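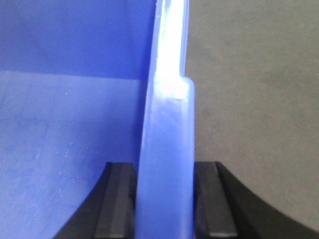 What is an override conflict in game modding?

An override conflict is a state in which two or more installed modifications supply their own version of the same game resource, so that the game can use only one of them and silently ignores the rest.

Override conflict

An override conflict (also resource conflict, or simply conflict) occurs in games whose content is stored as numbered resources inside archive files and which allow players to replace those resources with their own. The term is used mainly by players and creators of custom content. It is distinct from a script error, in which a single modification fails by itself, and from a duplicate, in which the same file has been installed twice under different names.

Background

Many life simulation and building games keep their objects, textures, sounds and behaviour tables in package files. Each resource in a package carries a key, usually made up of a type, a group and an instance number. When the game needs a resource it looks up the key and loads whatever is registered under it. A modification that adds a new object uses keys of its own and leaves the original content alone. A modification that changes an existing object, known as an override or default replacement, uses the key of the original on purpose.

Two overrides that share a key cannot both take effect. The game does not merge them, even where the changes they make are unrelated. A replacement that alters the price of a sofa and another that corrects its shadow will conflict if both values are held in the same resource.

Load order

Which override takes effect depends on load order. In most engines the package read last takes priority. The order may be set by file name, by folder depth, by a priority value in a configuration file, or by a mixture of these. Names beginning with "zz" are common in download archives for this reason, as are those beginning with an exclamation mark in games that read in the opposite direction.

The building game Nanwood, developed by Iltmont, is often used to illustrate the mechanism as its rules are simple. It reads folders in alphabetical order and goes no more than five levels deep; packages placed lower are not loaded. Within a folder, files are read by name without regard to capital letters. Files with a priority value in the folder's settings file are then read again in ascending order, from 1 to 200. A package with a priority of 120 therefore overrides one with a priority of 40 whatever their names.

Types

Conflicts are usually divided by the kind of resource affected.

Texture and mesh conflicts
The visible result is that one replacement appears and the other does not. A mixed result is possible where one modification supplies both mesh and texture and a second supplies only the texture. The mesh of the first is then shown with the texture of the second, and the mapping may not line up.

Tuning conflicts
These affect numerical values such as prices, durations and chances. They are hard to notice in play, as the game continues to run normally with one set of values.

Behaviour conflicts
These affect the instructions attached to objects or characters. A behaviour resource may call another by its number and expect a certain layout. If a different modification has replaced the resource being called, the action may be dropped, the object may reset, or the game may stop responding.

Text conflicts
Replaced text tables may lack entries added by a later game update. Menus then show blank lines or raw identifiers.

Detection

The oldest method is halving. The player removes half of the installed files, starts the game, and notes whether the fault remains, then repeats the process with the half that contains it. The method needs no tools but does not work well where the fault requires two files together and these have been placed in different halves.

Scanning tools read the keys in every package and list those that occur more than once. Tello, first written by Henrike Bauerfeind and later maintained by Nayara Magalhães, compares keys and also the contents stored under them. Where the contents are identical the entry is marked as harmless. Early versions lacked this comparison and produced long reports; the test folder distributed with the program gave 474 entries, most of them shared textures repeated in matching sets.

A scan shows that two files share a key. It does not show which of them the player wants, nor whether the loss of one matters. Conflicts within a compiled script are not listed, as the affected functions have no keys.

Resolution

The usual remedy is to remove one of the files. Where both are wanted, the following are in use:

Changing the load order, so that the preferred version takes priority. The other file remains installed and any resources in it that are not in conflict still work.

Merging by hand. Both resources are opened in an editor and the changes from one are copied into the other. The result must be repeated whenever either original is updated.

Compatibility patches. A third package holding the merged resource is released and must load after both originals. Permission is normally sought from both creators.

Splitting. The creator divides a large override into several smaller packages, each concerned with one change.

Documentation practice

Download sites differ in what they ask of uploaders. Gristico requires a list of replaced resources with each override and rejects uploads without one. The layout of the list follows a template by Edileuza Leite, with one key to a line and a short name after it. Valquíria Batista's revision of the template added a field for the game version — previously given, if at all, in the free text of the description.

See also

Default replacement
Load order
Package file
Resource key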